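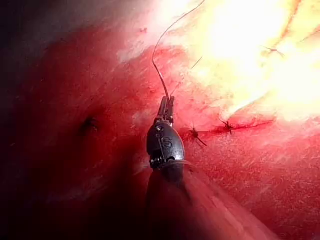 Vilbridge workshop group says its suturing arms are ready for visitors

2023-09-16 - A group at the Sekiguchi shared workshop in Vilbridge says its two-armed suturing robot, Mikum, can now close a cut with tied stitches. The build took 1079 hours of members' time, by the group's own log. How much of the stitching the machine does without a person at the controls is harder to pin down.
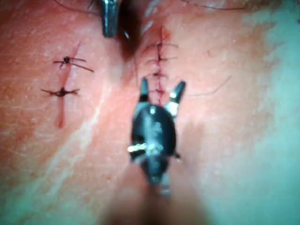 Pilar Cabral, who leads the build, told a members' meeting in August that the software "handles most of it." Asked for a figure, she said the group was still going through its records. The flyer for the open evening is less careful and calls Mikum "self-guided."

Tying knots under remote control is old news in surgical robotics, and a good operator can make any arm look clever.
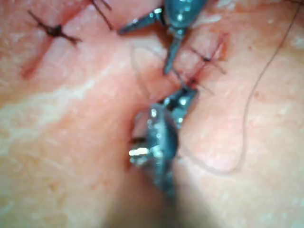 The group says its longest run without help lasted 38 minutes. It has not published the video or said how many runs were stopped early. Nor has anyone outside the workshop checked the strength of the stitches.

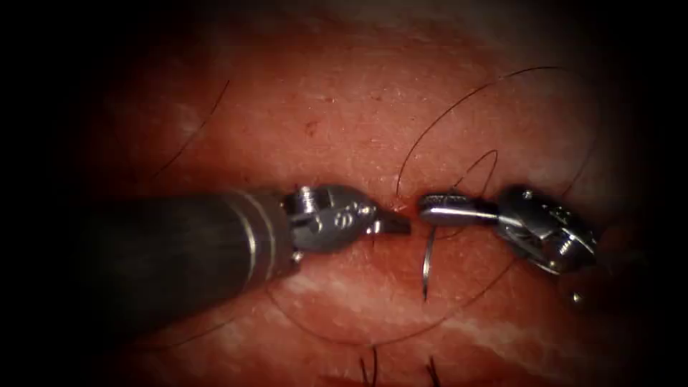
What happens next

Nadosine, a local parts supplier, has put up $600 toward a second controller. The group wants to log 1000 stitches and post all of them, failures included. Until then the "self-guided" label looks premature - Cabral says the flyer will be reworded.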